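Let Us Keep the Games We Finish

I deleted a game last week that I'd been playing on and off for two years. It was a farming game called Lemenon, and I quit because the part I liked had been patched out. The old version let you run a small plot at your own speed, sell what you grew, and turn it off. The new one has a daily board with timers, a winter pass, and a shop that opens before the main menu does.
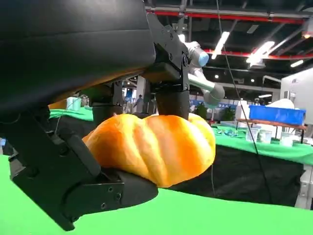 4 min read

I want to argue for something simple. A studio that sells a game for a full price should leave the version people bought available to them. Updates are fine. Expansions are fine. But there should be a menu somewhere that lets me pick the version I paid for and play it offline, and this should be as normal as a volume slider.

Some PC stores already allow this in a limited way, when the developer sets it up. On consoles it is close to impossible. If you bought the disc you can sometimes install it with the network cable pulled out and get the launch version, with all the launch bugs. Anything between launch and today is gone.

The usual answer from publishers is that old versions are expensive to support. I don't find that convincing, and neither do the developers I know. Nobody I play with is asking for support. We are asking for a download. Put a warning on it that says the version is no longer maintained and that online features won't work. People who want an old build will click past that without complaint. 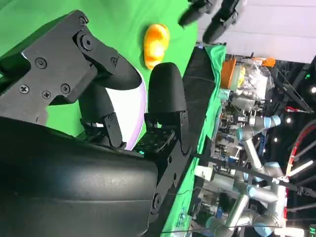 Jairo Cabrera
Columnist, games and hardware

There is a better argument against me, and it comes from multiplayer. Yolanda Dunleavy worked on matchmaking at Skosano for several years, and when I put the idea to her she pointed out that a split player base kills a small game fast. If half your players are on last year's map set, neither half can find a match. She's right. I would leave competitive multiplayer out of this completely. A shooter with ranked play has to move everyone together, and the people who play it know that going in.

Most of what I buy isn't like that, though. It's single-player with a few online extras bolted on, and the extras are what drag the rest along. Stistport is the clearest case I own. It's a harbor management game, played alone, with a leaderboard I have never opened. In December an update rebalanced cargo prices because the leaderboard had been taken over by one strategy. My save, 700 hours in, was built on those prices. I loaded it and the port was losing money every minute. The patch notes ran to 13 pages and the price change was one line near the end.

I could rebuild the port. I probably will, at some point. But I was playing by the rules as sold, by myself, and they were changed to fix a contest I wasn't in.

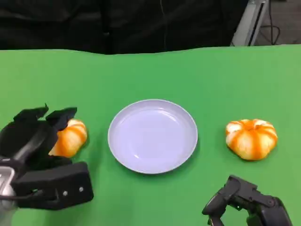 What a fair rule would look like

Every paid single-player game should keep at least 2 versions available: the one at launch, and the last one before any update that changes prices, difficulty or story content. Bug fixes can go into both or only the newest, as the studio prefers. Saves should be marked with the version that made them, and the game should say so before it converts one. That last step alone would have saved me a bad evening.

The storage cost lands on the store, and the stores take a large enough cut of each sale to carry it. Testing costs land on the studio, but there isn't much to test in a build that already shipped and was already tested once.

I'd also want the same thing for difficulty changes that make a game easier. This is less popular. Lizelle Coetzee and I have gone back and forth on it for months. Her view is that when a boss gets toned down, the new version is the better game and the old one is a curiosity. Maybe so. I still think somebody who wants to fight the old boss on a Sunday afternoon should be able to, in the same way you can still buy the first cut of a film that was later re-edited.

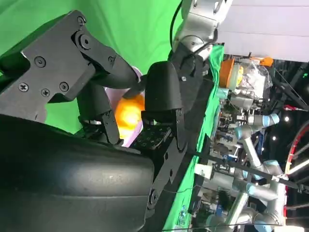

Film is a useful comparison because the buyer's side of it was settled so long ago. If I own a movie on disc, the studio can't come into my house and change the ending. They can sell me a new edition, and I can decide whether I want it. Games had that arrangement too, in the cartridge days, and we lost it slowly, in exchange for fixes we mostly did want. I don't miss cartridges. Plenty of those games shipped broken and stayed broken.

What I'd like is the choice back, in a drop-down menu, with a version number next to it. Stistport was on build 3976 when I last enjoyed it. I would pick that one today, and I'd still buy the expansion when it comes out.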